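Subject: Re: [sort-and-store] Steel cups instead of bins for small blocks
List: Nistosville Toy Library, sorting and storage

On Wednesday the Hattar branch wrote:

> We have been trying the short steel cups in place of the clear
> bins for two months now and would like to propose them for all
> four branches. They wipe clean, they don't crack, and they sit
> nicely on the counter. Each one takes a handful of the painted
> blocks, so a child can carry a cup to the mat and bring it back.
> The bins at our branch are down to 14 with lids that still close.
> A cup has no lid to lose. We think the sorting would go
> quicker as well, one color to a cup. Could the other branches
> say yes or no before the September order goes in?

I'll say "not yet" and try to explain why, because I don't want this to go through on the strength of everybody being sick of the bins. I'm sick of the bins too.

First, the two months. Hattar has the smallest block collection of any of us. Our last stock sheet at Dindon had 3,417 pieces on it, and 2,163 of those were blocks of one sort or another. What works for a shelf and a half may not work for a wall. I would want to know how many cups we are talking about before anybody says yes, and the message doesn't give a number. It doesn't give a price either.

Second, "quicker." Quicker than what? Did somebody time it? We had the same claim made for the mesh bags, and the mesh bags are in the closet at Umbridge under the spare mats. I timed our own end-of-day sort last week and it took 20 minutes with the bins, bad lids and all. If Hattar can give me a figure for the same job with cups, on a normal busy day, I'll read it with interest. Until then it's a feeling.

Third, and this is the one I keep coming back to, the shape. A cup is round and a block is square. The little cubes will go in any old way, fine. The longer rectangular ones don't lie flat in a round cup, they lean, and then the next one leans on that, and you have three blocks in there and a lot of air. I tried it at home with a cup from my own kitchen, one of the short wide ones with a rolled rim, and one of the red-orange rectangular blocks.
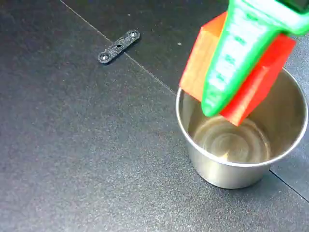

The other thing I noticed is noise. Painted wood into a bin makes a thud. Painted wood into steel makes a clang, and I had one cup on one counter. Picture a Saturday morning with a dozen kids tipping them out and filling them up again. Hattar has carpet. Dindon has a hard floor and a high ceiling, and we already get comments from the reading room next door.

I'd also like somebody to look at the paint. A bin is soft enough that the corners of the blocks don't suffer much. I don't know that steel rims chip paint, and I'm not claiming they do. I'm saying two months of light use is too short to find out, and repainting is a job we all seem to remember differently depending on whether we were the ones doing it.

On "no lid to lose" — granted. But the lids are also what lets us stack the bins four high in the cupboard. Open cups full of blocks don't stack. Where do they go at night? If the answer is "on the counter," then the counter isn't a counter anymore, and we use ours for check-in.

What I would support is a proper trial. Give Umbridge and Dindon a few cups each, use them only for the small cubes, and keep the long blocks in bins. Write down the sort time at closing and note any chipped corners. Replace the cracked lids in the meantime, which we can do out of the ordinary supplies money without a vote. If the cups come out ahead I'll say so on this list, and I'll help carry the bins out to the car.

Two questions for Hattar, so we are all arguing about the same object. Are yours straight-sided or do they flare a bit toward the top? And do you put the long blocks in them at all, or have those been living somewhere else the whole time? The message says "a handful of the painted blocks" and doesn't say which.

One color to a cup is a nice idea, by the way, and we could do it with the bins tomorrow. I don't see that it has anything to do with steel.

Dindon branch, block shelves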